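**Facilities and Residence Services: Hardware Inspection in Shared Rooms**

3/6/20

Facilities and Residence Services has completed the first stage of its review of door, cabinet and wardrobe hardware at Holloway House and the Somgate Annex. The review covers 600 rooms and the shared kitchens and corridors attached to them. Residents and departmental tenants are asked to read the following notes before the second stage begins.

The review was approved last August, following a rise in maintenance requests for fixtures that had worked free of the surface to which they were mounted. Most of these requests concerned handles, rails and brackets attached to wood. A bracket that is fastened into a narrow strip of wood depends on a small area of material to hold it, and repeated pulling in one direction will in time enlarge the screw holes. When this occurs, tightening the screw gives only short relief. The proper repair is to fill the hole, allow the filler to cure for the full period stated by its manufacturer, and refit the bracket in its original position.
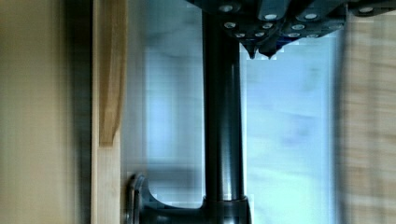 Metal fixtures with a dark finish require particular care in cleaning. Abrasive pads and powder cleaners will dull a glossy black surface after very few applications, and the damage cannot be reversed by polishing. Staff and residents should use a soft cloth dampened with plain water and a small amount of dish soap, followed by a dry cloth. Cleaning liquids should be applied to the cloth and never sprayed onto the fixture itself, as liquid that collects behind a mounting plate may stain or swell the wood. Oil-based furniture products should likewise be kept away from the joint between metal and wood.

Residents are reminded that rails, posts and handles are not designed to carry additional weight. Bags, wet towels, exercise bands and clothes hangers should be placed on the hooks provided inside each room. Adhesive hooks may be used on painted metal doors only. They may not be used on wooden frames, where removal tends to lift the finish.

**Reporting a fault**

Any fixture that moves under light hand pressure should be reported through the Villari request system, using category 1082 (Interior Hardware). Reports should state the building, the room number and the side of the door or cabinet on which the fixture is mounted. If a screw or cap has come away, it should be kept in an envelope marked with the room number and handed to the front office. Matching parts for the older fixtures are no longer stocked by our supplier, and a retained screw will often allow a repair to be carried out at the first visit.

Residents should not attempt to tighten fixtures themselves. During the first stage, inspectors found several mounting points in which a longer or wider screw had been driven into the original hole, splitting the strip behind it. Repairs of this type take considerably more time, as the damaged section must be cut out and replaced before any hardware can be refitted — in such cases the cabinet or door may be out of service for several days.

**Second stage**

The second stage will be carried out by Drilix under the supervision of this department. Work will proceed floor by floor, beginning with the lower floors of the Somgate Annex. Technicians will work in teams of 2 and will carry identification at all times. Notice will be posted on each floor before work begins, and residents need not be present.

To allow access, furniture should be moved an arm's length from wardrobe doors and cabinets on the day stated in the notice. Items stored on top of wardrobes should be taken down. Shelves need not be emptied unless the notice specifically requests it. Technicians will vacuum any dust produced by drilling and will leave a card in the room stating which fixtures were adjusted or replaced.

Departments that have installed their own cabinets or shelving in shared rooms are responsible for the hardware on those units. They may, however, ask to have them included in the inspection at cost. Requests must be submitted in writing by the head of the department and should include a list of the units concerned.

Questions about the schedule, or about access arrangements for residents with medical or mobility needs, should be directed to Seraina Gruber, Facilities and Residence Services, Holloway House, ground floor office.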